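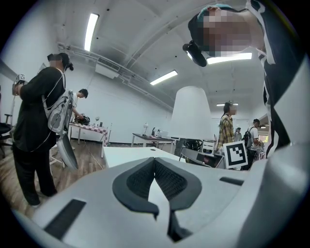

Room notes / Furniture and lighting

March, 15:00. Layout check of the long room before the next round of table work. Dilani Mollah on surfaces, me on lamps and cables.

Surfaces. The white tabletop stays in the middle. It is the only top that gives a plain background for small parts, and the finish wipes down with the ordinary cleaner. Length is 1,825 mm by tape, measured twice. The desk with the dark top stays behind it and takes the small desk lamp and the white screen. Dilani would like the two swapped. I am against it for now: the dark top shows every scratch and we would be resurfacing it by summer.

Cloth. Red-and-white check, on the table with the black equipment. It was put on to stop things sliding and it does that, but the check is busy and small black items are slow to find on it. Options are a plain cloth from Bikwood or a rubber mat cut to size. Price of the mat requested, no answer yet. If the cloth is kept it needs clips at the corners. The overhang catches on people's knees when they bend over the table to reach the back row.

Lamps. The big white conical shade gives the best light of anything we have and stands in the worst place. From the near side of the white tabletop it partly blocks the back of the room. Moved it 70 cm toward the wall as a trial: sight line clear, but the light on the tabletop fell off more than I wanted. Moved it back. Next attempt is to leave the position alone and raise the shade. The Mridha fitting has two spare threads on the stem, so an extension should go in without drilling. The small white lamp on the checkered cloth is adequate for its own table and for nothing else.

Cables. Orange extension cable still runs across the open floor. Worst item on this list. It should go along the base of the wall and come out under the table. Existing run is long enough if the first socket is used. Floor tape from Flendison lifted the finish on the test patch, so no tape on the wood-look flooring. Cable cover ordered from Brultunix, 2 m.

Chair. Black office chair to remain against the white wall. It had drifted into the aisle again this morning — locking casters would settle that.

Still open:
Stem extension for the conical shade (me)
Mat or plain cloth, decision once the price is in (Dilani)
Reroute orange cable before the cover arrives, cover to be fitted after
Second wipe test on the dark top, same cleaner, small area at the rear edge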